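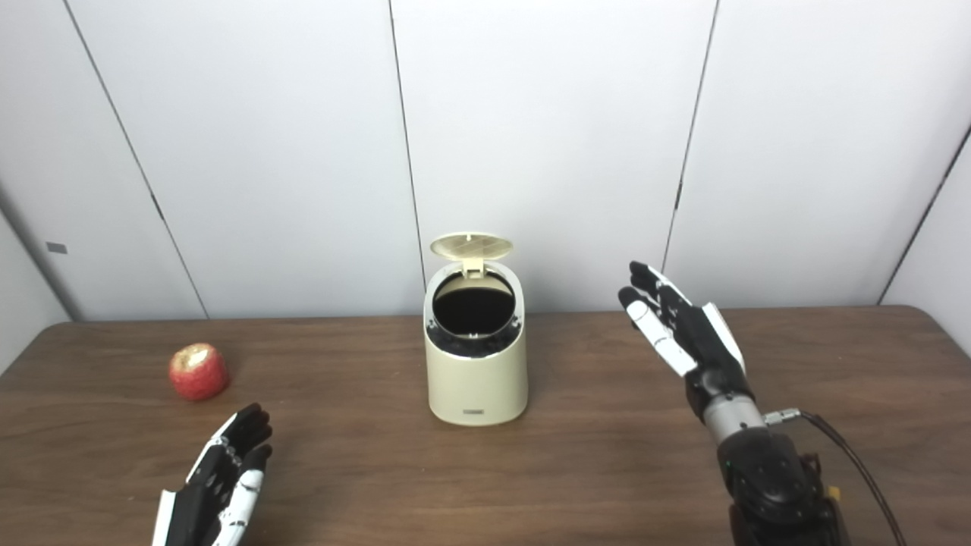

Can a machine already do the small chores at home? At Prustance we try to answer this question with very simple tasks, because the simple ones show the most. Throwing something in the trash looks like the easiest chore of all, and for a child it is. For two robot hands, a red apple and a little cream-colored bin with the lid open are already a full exercise. The apple is round and it likes to roll. The opening of the bin is oval, so the hand must come from above and let go at the right moment.

We worked on this chore during August, in our small room in Cleditz. The goal was 1000 attempts, and we finished with 2000, as we changed the program in the middle and wanted to begin the count again. The first version needed 35 seconds for one apple. The newest one needs eight. A person is still faster, and a person also notices when the bin is full.

My opinion for today: clearing a table with a few known things, yes. A real kitchen after dinner, not yet. Wet tea bags and egg shells are still a big problem for us, and so is a lid that must be opened first.

Next in the gallery of chores: folding of towels, made together with Plamora.

Back to all galleries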